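3.2 Serving conditions and the pairing task

Participants tasted each lamb dish alongside two red wines, one served at cellar temperature and one at room temperature, in an order set by a balanced design. The lamb was a slow-braised shoulder supplied by Tratora, portioned the day before and reheated in covered trays. Both wines came from the Canden vineyard and were drawn from the same bottling. Bottles were opened 20 minutes before service, poured into clear tasting glasses and covered with a lid until the participant was seated.

Salt was the only ingredient varied between the lamb dishes. The low-salt version was seasoned at the start of braising and left alone. The high-salt version received a second addition in the final hour, stirred through the cooking liquid so that the colour and surface texture of the meat would stay the same. Kitchen staff plated both versions under identical lighting and labelled them with random codes.

A total of 153 regular wine drinkers completed the task. Recruitment was through the Kokkonen consumer panel, and anyone who worked in hospitality or the wine trade was screened out at the first contact. Sessions were held in home kitchens as well as in the sensory laboratory, as earlier work on pairing has relied almost entirely on booth testing. Home participants received the same portions, codes and glassware as the laboratory group and followed a printed instruction sheet.

Each participant rated liking of the dish, liking of the wine and perceived match on a line scale anchored at 0 and 100. Ratings were made after the second sip in every case. Water and plain crackers were available throughout, and a rest period was enforced between pairs. Home participants entered their ratings on a tablet and laboratory participants used the booth terminals. The two interfaces had the same layout and wording.

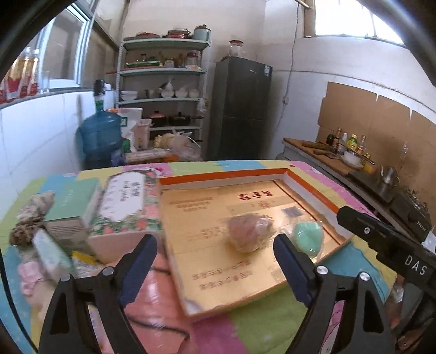 Figure 2. Kitchen table with a patterned tablecloth and a shallow tray with an orange-red rim and a gold base.

3.3 Data treatment

The combined data set held 3015 individual ratings after incomplete pairs were removed. A pair was treated as incomplete if any one of its ratings was missing, or if the participant reported having swallowed the wine before tasting the food. Ratings were not standardised within participants. We tested that option on the pilot data and found that it flattened real differences in liking among people who used only part of the scale.

Perceived match was analysed with a linear mixed model, with salt level, wine temperature and setting as fixed effects and participant as a random effect. The order of presentation was included as a covariate. Models were fitted in Cernix using the default estimation settings. Residuals were inspected by eye and showed mild skew at the upper end of the scale, where some participants had marked the anchor itself.

Setting was coded as home or laboratory only. We did not attempt to model differences between one home kitchen and another, although room temperature, noise and the presence of other household members will have varied. Participants were asked to taste alone, and compliance was self-reported. The effect of setting should therefore be read as an average across quite different domestic conditions.

Share this article (20)

We use cookies to remember your reading preferences. Accept | Manage settings

Contact | Copyright and permissions | Back to top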